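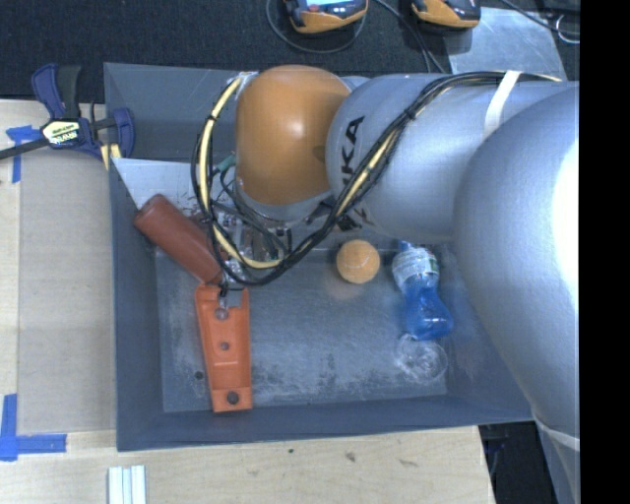 Bin picking and the kitchen drawer

A reader, Brock Campbell, wrote to ask when he will be able to buy a machine that empties a dishwasher and puts the odds and ends back in the right drawer. He runs a small packing operation and has a second, more practical version of the same question: can he stop paying people to take mixed items out of totes? I answered him by email at some length. This is the longer version.

My position has not moved much since I last wrote on the subject. Taking one known part out of a bin of identical parts is a solved problem if you have the money. Taking an arbitrary object out of a bin of unrelated objects works often enough to be useful in some businesses. Doing either in a house, unattended, at a price a household would pay, does not work yet.

What is in the bin

Consider the three things lying under the KUKA arm: an orange ball, a small blue bottle with a white label, and a clear round piece of plastic. A four-year-old would tidy them away in a few seconds and would not consider them to be different kinds of task. For a machine they are three separate problems.

The ball is the easy one to see and an annoying one to hold. Its color separates it well from a gray floor. It presents much the same shape from every side, so there is no orientation to estimate. Unfortunately a ball also rolls, and any contact that arrives a few millimeters off center moves the target. If the planner computed its grasp from a picture taken before contact, the picture is now wrong. Two jaws closing evenly will usually center it. One jaw arriving first will push it across the bin.

The bottle is lying on its side, and it has a narrowed waist. The waist is a good place to put fingers and a bad place to put a suction cup. The label is flatter and would suit a cup better, but paper labels can lift at the edges, and the lower half is translucent, which upsets some depth sensors. So the correct answer depends on the tool fitted, and a system that knows only one answer will do badly whenever the bottle lands the other way up.

The clear piece is the hard one. Structured light and time-of-flight cameras assume that light comes back from the surface they are pointed at. With clear plastic, a good part of it comes back from whatever is behind. The depth map then shows a hole, or bare floor, or a scatter of points at heights where nothing exists. You can look straight through this piece to the bottom of the bin. Learned methods that work from color images do better here, and they have improved a great deal, but they are still the first thing I would test on a system someone wanted to sell me. Bring a drinking glass to the demo.

Walls

People outside the field ask about fingers. People inside it spend a surprising share of their time on walls. A bin has four of them, and an arm of this class has a wrist wider than many of the things it is asked to pick up. Add the cable bundle looping around the joint, plus the gripper itself, and the volume that has to be kept clear of the wall is considerable. An object in the middle is reachable from many directions. Push the same object into a corner and most of those directions disappear.

Humans deal with this by dragging the thing out of the corner first, with one finger, without noticing. Several research groups have machines that do this now. It costs cycle time, and it is a second skill that has to be reliable before the first one gets its chance.

The same applies to kitchens, only more so. A cutlery drawer is a shallow bin with internal walls. A dishwasher rack is a bin made of wire. A cupboard is a bin turned on its side with a lid that swings into your face.

Arithmetic

Suppose a picking cell gets 90 percent of its attempts right. That sounds respectable. At 200 items per hour it also means 20 failures per hour, and each needs either an automatic retry or a person. Retries are cheap if the failure was a clean miss. They are expensive if the item was dropped outside the bin, or if two came up together and the system did not notice.

Tianyou Kong, a former colleague from my years at Kedine, kept a log for a trial cell there that ended at 1196 picks one July. He sorted the failures by what a person had to do next. More than 6 of his categories amounted to "walk over and look." The picking rate barely mattered to the economics of that cell. The walking did. The trial was not extended, and the tote line at Kedine is still staffed.

I would give Brock the same advice I gave the managers then. Ask what happens after a failure, who has to come, and how far away they are standing. If someone is already at the next station, a mediocre machine may pay. If the shift is unattended, it will not.

The house

Households are the unattended case. They are also the case with the widest range of objects, the worst lighting, and no integrator on call. Industrial arms are strong, precise and expensive, and they are normally kept behind a fence or slowed down near people. The lighter arms proposed for homes are safer to stand beside and give up payload and stiffness to get there. A wet casserole dish at full reach is a harder load than it looks on a specification sheet.

What I expect first is narrow. Vacuuming is already done, because the floor is flat and failure means a machine stuck under a chair. Folding towels in a commercial laundry looks plausible to me - the input is uniform and there is a person nearby. Sorting a toy box into two or three broad categories might come next, since a mistake costs nothing and there is no deadline. Unloading a dishwasher full of glasses is much further down my list.

Brock replied that he would settle for a machine that matched the lids to the food containers. Most of those lids are transparent, so I have filed his request with the glasses.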